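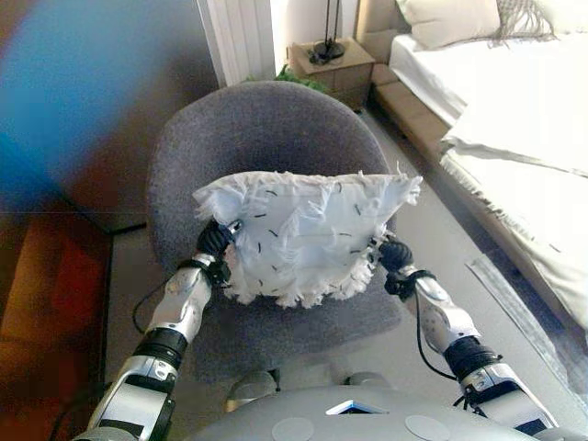 Reading time: 4 minutes

THE RESIDENTS' LOUNGE

Notice was given on May 31, 2022 that the residents' lounge at Tatton House would be returned to use following its refurnishing. The notice was posted beside the elevator, at the height prescribed for notices, and was signed by the Office of Furnishings.

The Office wishes it to be understood that the selection of the chairs was made in accordance with procedure. Three suppliers were considered. Fuentealba offered a chair with arms of polished wood, which was declined on grounds of upkeep. Samport offered a bench. The Tretska chair, gray, with a rounded back and a wide seat, was approved in November and delivered the following spring, and the Office has received no complaint concerning it.

The matter of the cushion is separate.

Under section 4 of the Furnishing Schedule, each chair in a common room is to be provided with one cushion, to be placed centrally against the backrest. The Schedule does not specify the appearance of the cushion. It was drafted at a time when all cushions at Tatton House were brown. The cushion supplied for the chair by the window was white, shaggy and fringed on every side, with small black dashes scattered through it, and it did not appear on any order form that the Office was able to locate.

The Office made the usual inquiries. The supplier replied that it did not manufacture cushions. The laundry reported that it had received the cushion on two occasions, had washed it according to the instructions for bath mats, and had returned it to the lounge, where it had assumed it belonged. The front desk reported that a resident of the fourth floor had asked whether it might be fed.

A memorandum was then circulated. It proposed that the white cushion be withdrawn and that a gray cushion, matching the chair, be put in its place. The memorandum allowed residents 300 words each in which to object. It was the expectation of the Office that few would do so, the previous memorandum, on the subject of coasters, having drawn no reply of any kind.

Objections were received from every floor. One resident wrote that she had sat in the lounge each evening since her husband's death and that the old chairs had made her feel she was waiting to be called in to see someone. She did not feel this in the gray chair. She attributed the difference to the cushion, which she held in her lap while she read. Another resident wrote that he disliked the cushion, that it shed on his trousers, and that he would regard its removal as an outrage. A third submission consisted of a drawing in pencil, in which the cushion had been given eyes. The Office ruled that a drawing contained no words and was therefore within the limit.

The longest submission ran to 1,185 words and was inadmissible. It was read regardless. It described a house by a lake, and a dog of no particular breed that used to sleep in the only good chair and had to be lifted out of it whenever company came. The dog had been white, the resident wrote, with black marks that could be seen only when the light was behind her. She had never once been willing to lie straight. The resident made no request. He asked only that his letter be kept with the others.

The Office met to consider the submissions. The gray replacement had already been purchased and lay on the table in its plastic cover. The minutes record that it was agreed to be a satisfactory cushion. They record further that the meeting was adjourned to the lounge for the purpose of inspection, and that each officer present sat in the chair by the window in turn, first with the one cushion and then with the other. No finding was entered. The inspection lasted until the lamps came on.

The Schedule has since been amended. Section 4 now provides that each chair in a common room shall have one cushion, placed centrally against the backrest, except the chair by the window, whose cushion may be placed in any manner – upright, tilted or on a resident's lap – and shall be shaken out each morning and put back. The gray cushion has been entered in the inventory and is kept in the linen closet on the second floor.

The letters have been filed under Upholstery. Residents wishing to consult them may apply to the Office during the posted hours.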